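Patients > Using the Directory > Questions about reviews

Sun 5 January, by the Tenanell Directory desk

Frequently asked questions

Who can post a review?

Anyone who has had an appointment with the doctor, dentist or therapist, or who went along with a child or a parent. You need an email address we can confirm. Your name is never shown unless you sign the review yourself.

Why hasn't my review appeared?

Every review is read before it goes up. Most are posted within 3 working days. If yours names another patient or gives details of a legal case, we will write and ask you to change it.

Can I edit or remove what I wrote?

Yes. Open the link in your confirmation email and choose Edit or Remove. Edited reviews go back in the line to be read again. Removed reviews can't be brought back.

Can a doctor have a bad review taken down?

Only if it breaks the posting rules. A doctor who disagrees with a review can post one reply, up to 1055 characters long, and it will show directly under the review. We don't accept payment to remove or move reviews. 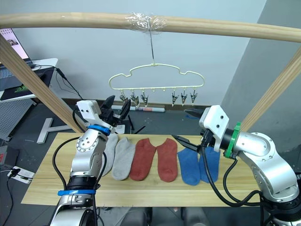 Doctors can also report a review they believe came from someone who was never a patient. We ask the reviewer for the month of the visit and the name of the office. If there is no answer, the review comes down.

How is the star rating worked out?

It is a plain average of all posted reviews. Older reviews count the same as new ones. A doctor with only one review shows no stars.

Which areas do you cover?

Arnow and Benley. The directory has 726 listings, and 129 of them are dentists. Benley was added in October, so many offices there have no reviews yet.

My doctor has moved to another practice. What happens to the reviews?

They stay with the doctor. Reviews of the front desk, parking or billing stay with the office. When the Blöndal Clinic changed its address, its office reviews were kept.

Can you recommend a doctor or book a visit for me?

No. Please call the office directly, and ask whether they take your insurance when you call.

Contact us | © Tenanell Directory | Back to top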